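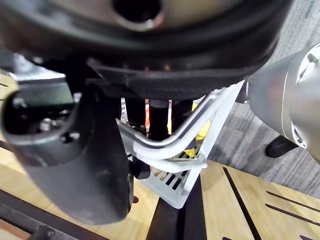
White plastic basket with slotted sides.

Baskets for the kitchen and workshop
By Beverley Merrick
Updated 2014-06-01

A slotted plastic basket is cheap, light and easy to rinse. I keep them under the sink, on the pantry floor and over the workbench, and these are the habits that have held up.

Washing
Dust and grease collect in the slots. Soak the basket in warm water with dish soap, then go along each row with an old toothbrush. Rinse from the outside in. Skip scouring powder, which scratches smooth plastic and leaves it harder to clean next time.

Drying
Stand it upside down on a towel overnight. Water sits in the corners of a solid bottom, so wipe those by hand if you need the basket right away.

What to put in it
Onions and potatoes do well with air coming through the sides, but keep them in separate baskets. Small screws will go straight out through the slots. Put them in a jar first. Flour bags leak, so line the bottom with a sheet of paper and change it in August and again after the holidays.

Carrying with a handle
A thin handle across the top is fine for dish towels or a few apples. For canned goods, put one hand under the bottom. Set the basket well in from the edge of a round table, especially if the top is smooth stone like marble.
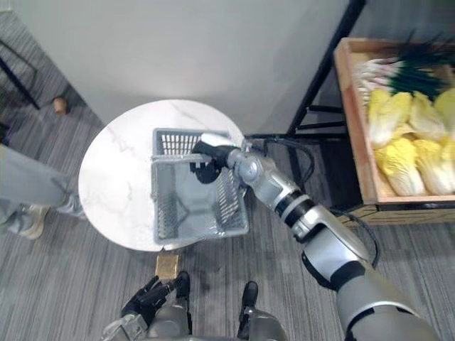
Labels
Tie a paper tag through a slot with string. Tape peels off after the first wash. Anahera Doolan wrote in to say she uses a strip of cotton and a laundry pen, and hers has lasted 18 months.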